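Notebook, upstairs landing table
14/11/2021

Picked up the Follano carton work again. The glass room downstairs was in use most of the day, so I stayed up at the wooden table by the stairs and did the folding there. The light is better anyway, and the grain of the table is easy to line an edge up against.

Stock is the Wolora white board left over from September. I had 186 blanks on the shelf going by the label on the bundle, and the top ones have yellowed a little along the edges. Put those aside for practice folds. The rest are fine.

Scored along the long side first, then the short side, then the tabs. Last time I did the tabs first and the long crease wandered. With the long side first it stayed straight, though the panels still want to spring open until the tabs are tucked. A bone folder does a better job on this board than the back of a knife. The knife left a shiny line on two of them and one split at the corner.

Hole in the top panel: punch it while the blank is flat. I tried one after folding and the panel sagged under the punch and left a ragged rim. The 6 mm punch is the right one for the Gu cord. Somebody has put it back in the drawer with the hole saws, so look there.
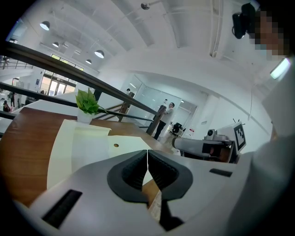 Glue next. The Timance glue is slow in a cool room and I was impatient with the first few. Give the side seam a proper press along its whole length and then leave it alone. If you pick it up too early the seam creeps and the top no longer sits square. I wiped the squeeze-out with a barely damp rag. Too much water and the white face goes fuzzy.

The table is not quite level toward the stair side. It doesn't matter for folding but it matters when checking whether a box sits flat, so I checked them on the glass offcut instead. Two rocked. Both had the short crease slightly off, and re-scoring didn't save them. Scrapped.

People go up and down past the table all day, which means drafts and a fair amount of stopping to talk. Keep the flat blanks under a weight. Also move the plant before cutting anything, and water it at the sink and not on the table. There is already a ring in the wood from before my time.

The paper count sheet for this bundle says 3850 for the whole order. I don't believe that figure and would like it checked against the original before more board is bought.

To do:
Sharpen or replace the scoring wheel, it drags on the left.
Ask for a second glass offcut.
Try the cord through the hole with the lid closed, knot inside.
Return the long steel rule to the downstairs rack.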